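Two Shelves and No Fridge Space

Wendy Mottram keeps her drinks on a small wooden shelf with two levels. She bought it in Ilbridge for $76 after the refrigerator door filled up for good. It is pale wood, left unpainted, and it fits on a counter.

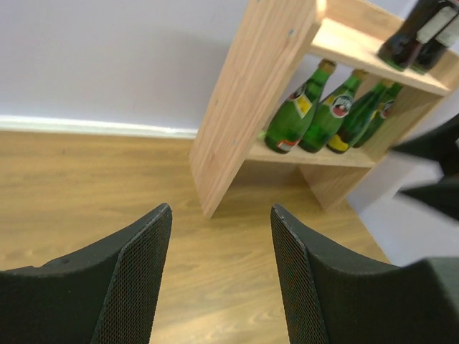 Green below, dark above

Mottram sorts by color first. Green glass goes on the lower board, and cola goes on the upper one. Mawar Entili, who writes the storage column for the Lotau newsletter, does the same at home.

"Cola gets picked up most," Entili says. "Put it where your hand goes." 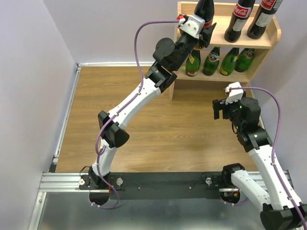
She also turns the labels forward before guests come. Rounded green bottles take more width than people expect, so measure at the widest part of the body and add a finger of space. The shelf makers at Liew sell a deeper version, which suits tall bottles better.

Look at the neck height too. An upper board that sits low will hide the tops of the bottles beneath it, and you have to tip each one forward to get it out.
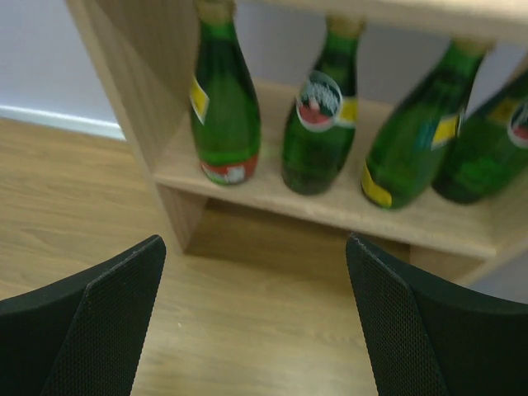 Clearing the top level

Mottram takes the cola down before she wipes the boards. The bottles stand on the surface beside the shelf until she is done. A barely damp cloth is enough for bare wood.

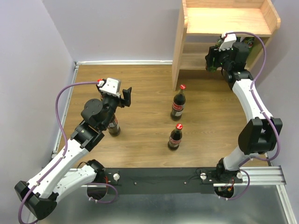 Where to find one

Sirkmont in Ilbridge stocks the two-level shelf in pine. Delivery takes 2 weeks.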